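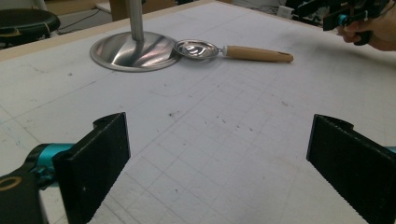 White work table with a faint gray grid

Home | Owners | Rentals | Minutes | Contact

Kalley Shores Owners' Association – Minutes of the Spring Meeting
Posted 27/05/2023 by Shona Ruddock, Secretary

Reynaldo Tolentino took the chair and welcomed everybody, with a special hello to the owners who had driven over from Dustham through all that rain. Coffee and lemon bars were on the side counter thanks to the Tapsell Street owners, and we got going a little late on account of them.

Minutes of the last meeting. Read and accepted, with one fix: the unit with the leaking skylight was 14, and the owners of the unit next door would like it known that their skylight is in fine shape.

Rental season. Bookings for August are filling up nicely and Reynaldo thanked everyone who got their calendars in early. A few owners still have last year's rates showing on the Okport visitor site, and guests have been calling the office quite confused, poor things. Please log in and check your own page. If you have trouble with the password, call Shona and she will walk you through it – she has done it plenty of times now and doesn't mind a bit.

Cleaning fee. This took up the better part of the evening. The present fee is $188 per stay, and the cleaning company has asked for $200 starting with the August bookings. Some owners felt guests already grumble about fees and that a weekend stay shouldn't cost the same to clean as a full week. Others pointed out that the sheets have to be washed either way, and that the crew has been very good to us, especially over the holidays when two families checked out and left sand in places sand should never be. After a long and friendly back and forth it was moved and seconded to accept the new fee. Carried, with two against. Guests who have already paid will be charged the old amount.

Beach boardwalk. The lower steps need new boards before the summer crowd comes. Reynaldo has a quote for up to $2000, handrail included, and passed it around for all to read. Approved. The north path will stay open during the work, so please tell your guests to go that way and to rinse their feet at the shower by the gate.

Pool hours. A request came in to keep the pool open an hour later in the evening. Owners on the pool side were not so keen, and we heard some very honest feelings about cannonballs. Held over to the next meeting so that those who couldn't come may write in.

Pets. No change to the rules. Shona asked that listings say clearly which units take dogs, as we had a sweet old couple arrive with a spaniel at a unit that doesn't, and it took several phone calls to find them somewhere to sleep.

Any other business. The beach chairs in the shared shed belong to everybody, so please put them back folded. A blue cooler with no name on it is waiting in the office.

Next meeting will be in August, in the same room – the date will go out by email along with the draft budget.

Contact the office | Copyright Kalley Shores Owners' Association | Back to top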